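Heltham to end bulky waste charge for small fridges from July

Heltham council will stop charging households for the collection of small refrigeration appliances from July, under a change to its bulky waste rules approved at the last meeting of the environment panel.

The change applies to table-top fridges, drinks coolers and compact freezers. Full-size fridges and fridge freezers stay in the existing paid scheme, and the booking procedure for them is unaltered.

Under the current rules every appliance containing a refrigerant is treated as a single class, whatever its size. A household disposing of a mini fridge pays the same fee as one disposing of a tall fridge freezer. Officers told the panel that the flat fee had been set when compact models made up a small part of the waste stream and had not been reviewed for several years.

According to the report put to members, 137 small units were recovered from lay-bys, alleys and communal bin stores in the last financial year. Each has to be collected by a separate vehicle, as refrigeration equipment cannot be loaded with general waste. The cost of recovering a dumped unit was put at well above the fee the council would have received for a booked collection.

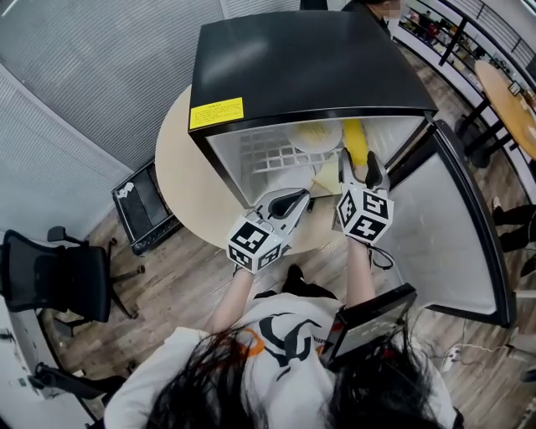

Vaughn Doucet

The new arrangement has two parts. Residents will be able to book a free kerbside collection, limited to two units per household in any year, or take the appliance to the Plivach Road recycling site without an appointment. Proof of address will be required at the site, as it is for other electrical items.

Units must be empty, switched off and unplugged before collection, and doors should be taped shut. Crews will not take appliances that have been cut open or had the compressor removed. The report says these are classed as damaged units and have to be handled under a separate procedure, for which a charge will still be made.

Refrigerants and insulating foam are removed under controlled conditions before the casing is shredded. Older appliances may contain gases that are no longer permitted in new equipment, while most recent compact models use a hydrocarbon refrigerant, which is flammable and needs its own extraction line. Thermoelectric coolers have no compressor or refrigerant, but will be accepted on the same terms so that residents do not have to identify the type.

The treatment contract is held by Koubek, which already processes large appliances for the council. Marek Hudec, the council's waste contracts manager, said the existing agreement allowed for the additional tonnage without a change in the unit price.

"The plant weighs what comes in and we pay by weight, so the small units are a minor item," he said. "The expense has been in sending a lorry out to fetch them from places they should not be."

Businesses are not covered. Hotels, offices and landlords clearing furnished rooms must continue to use a licensed carrier and keep the transfer notes for inspection.

Bookings for the free service will open on the council website at 9am on the first working day of July. Collections booked and paid for before then will not be refunded – the panel rejected a proposal to backdate the change to the start of the financial year.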